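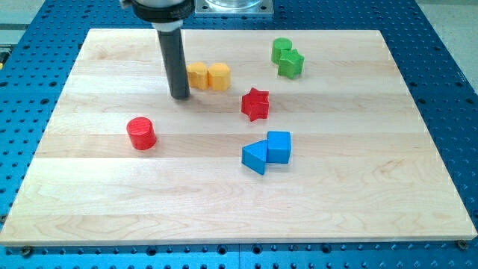

The maple board laid flat on the blue table, with a pair of yellow blocks on top

Maple work board, pale finish

I've been making these boards for a while now and this is still the one I'd keep for myself if I could only have one. It's a big flat rectangle of pale maple, made up from long strips glued edge to edge, and it's meant to sit on top of whatever bench or table you've already got and give you a nice clean surface to work on. That's really all it does!

The strips run the long way. Look closely and you can make out the joins as faint lines, but run your hand across and you shouldn't feel them (if you can, send it back and I'll sort it out). The grain is quiet on the whole, with a few swirls and the odd darker streak. I don't match the strips for colour – I tried it once for a customer and the result looked like a kitchen worktop from a catalogue, so now I take them as they come from Villamard, who cut all my maple. Yours will have its own streaks in its own places.

People ask me about fixing it down. Mine don't come with holes in them and I'd rather you didn't drill any, as the maple likes to move a little between February and the summer. On a normal bench a rubber mat underneath is plenty. I do sell a mat, cut 8 mm smaller all round so it doesn't show.

Finish is two coats of hard oil, rubbed back between coats. It'll darken a touch over the years. Wipe it with a damp cloth, never soak it, and give it a fresh coat when it starts to look thirsty. Pencil comes off with an ordinary rubber. Felt pen doesn't, sorry.

Ottavio Sorrentino does the sanding and he is fussier than I am, so expect a wait of around 8 weeks when we're busy.

Order code: Cimovley 2466
Width: 390 mm on the narrow version, other sizes on request
Mat: sold separately
Delivery: by Joltura, boxed flat, signature needed

If you want an odd size, just write and tell me what you've got room for. Please measure twice – I cut to the number you send me.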